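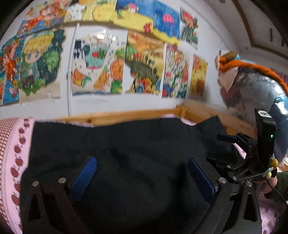 Gaurav Bhatt wrote:
Members are reminded that dark fabric should be spread across the full bed before the first fold is made. A small surface conceals creases until the piece is already half its size, and the work must then be repeated.

nemet_linens wrote:
I respectfully disagree. At the Nemetstead guest house we fold all black pieces on a table. A mattress gives under the hand, and the corners drift. Our inventory stands at 2,036 pieces, and the table has served us well.

Gaurav Bhatt wrote:
A table is suitable for napkins and pillowcases. For large pieces I maintain my recommendation. The corners should be drawn out first, and the middle smoothed toward the edges with a flat hand.

drulside_laundry wrote:
May I ask which position the membership takes on lint? Our black throws collect it from the bedspread beneath. We allow about 15 minutes per room, and brushing is not included in that time.

nemet_linens wrote:
That is a further argument for the table.

vindeck4 wrote:
We place a clean dark sheet underneath and wash it with the throws. Lint has been a minor matter for us – the pale bedspreads were the source. With two people, one at each end, a large piece requires 3 folds and very little smoothing.

drulside_laundry wrote:
Thank you. We will try the dark sheet in January. Two people per room will not be possible under our present schedule.

Gaurav Bhatt wrote:
One person can manage if the far corners are set first. I have no objection to the sheet.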